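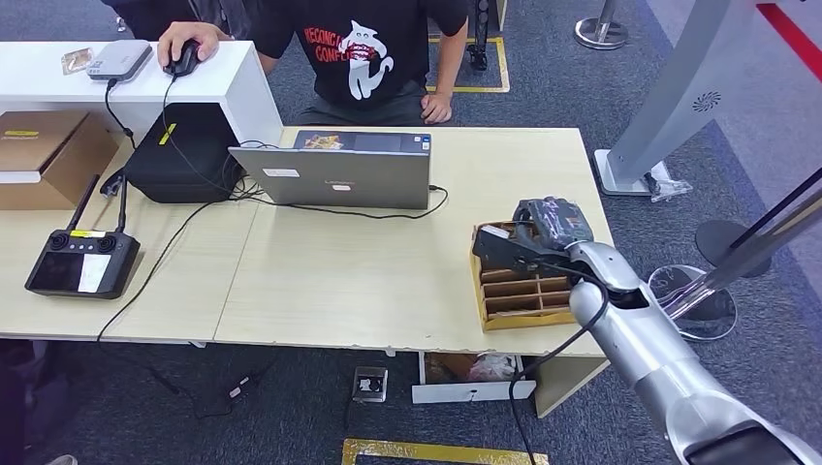 The new billing rules will cost small offices more than they save, Celeste Amaral told the Ginbridge utilities hearing in May, shortly before the board voted to adopt them. Her objection was entered in the record and the tariff passed without amendment.

The measure changes how electricity is metered in shared commercial buildings in Ginbridge. Until now, a building with several tenants could be served through one master meter, with the landlord dividing the bill by floor area. Under the revised tariff, any unit with its own distribution panel must have a separate interval meter, read every 30 minutes. Buildings with fewer than five units are exempt, as are units used only for storage.

The Brurngate district is affected most. It has 676 commercial units on master meters, the largest group in the city, and most of the buildings date from a period when separate risers were not required. Running new conductors to each panel is the main expense. The meters themselves are supplied by Kobori under an existing contract and are not charged to the tenant.

Jonatan Eklund, who drafted the technical annex, said floor area had become a poor stand-in for actual use. Readings from a trial at the Pusodo building showed two neighboring units of the same size drawing very different loads, one of them with a steady overnight demand from cooling equipment. Under the old method both paid the same amount.
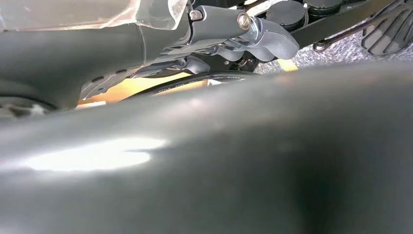 The trial also turned up a problem with power factor. Several units with older lighting ballasts drew enough reactive current to affect the reading on the master meter, and the resulting charge was spread over all tenants. Separate metering assigns it to the unit where it arises. The annex sets the threshold at 0.9, averaged over a billing month, and units below that figure will receive a notice before any charge applies.

Amaral's argument concerned the fixed part of the bill. Each separate account carries a standing charge of 42 dollars a month, which does not vary with consumption. A tenant using little power could see a lower energy charge and still pay more in total. She asked for a reduced standing charge for units below a set annual use. The board's staff replied that such a rate would need its own cost study and could not be added at the adoption stage.

Landlords may recover wiring costs through rent, but only over a period of five years or longer, and must show the amount as its own line. Shared loads such as elevators, stairwell lighting and ventilation stay on a house meter and continue to be divided by area.

The board received 1678 written comments on the draft. Most dealt with access to meter rooms and the length of the outage needed for each changeover - four hours in the draft, cut to three in the final text. Work may not begin before 6 p.m. unless the tenant agrees in writing.

Brurngate buildings will be converted first, starting with those that already have spare conduit. Owners must file a single-line diagram showing each panel and its rated current. Forms are available at the utilities counter in Ginbridge city hall.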